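Home | Tickets | Purchasing | Knowledge base | Log out
September – opened by Araceli Montoya
Filed under: Equipment requests / Hand-held grippers

Ticket 2386 – spare fingers + cables, need a number before budget closes

Need to settle what we order for the table stations. Current quote from Brodness covers 2 grippers, no spares. Want finger sets and cables added. Pics for Timo so he can match parts.

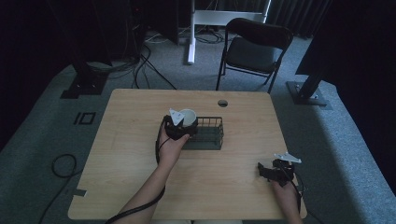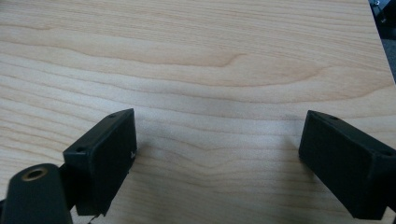 Cup and basket task, first; fingers close up over the bare tabletop, second.

Update, 9:40 – Timo Sperling
Fingers are the boxy kind, two holes on top. Brodness lists them as a pair only, 80 per pair. Do not order singles from Cuesta, differnt hole spacing.

Update, 11:15 – Araceli
OK pairs. How many? And cables – one runs off each side of the table, I want longer ones plus clips. Is that the same budget line?

Update, 11:30 – Timo
Four pairs. Cables go under consumables, 96 for the lot from Amitz incl. clips. Lead time unknown, I asked.

Update, 2:05 – Lavanya Arumugam
Finance side: 320 for fingers is fine, 96 fine. Threaded inserts not on the quote, do we need them?? Please confrim today.

Update, 2:20 – Timo
Yes, one small bag. Adding to Amitz order, price to follow.

Status: waiting on vendor
Assigned to: Lavanya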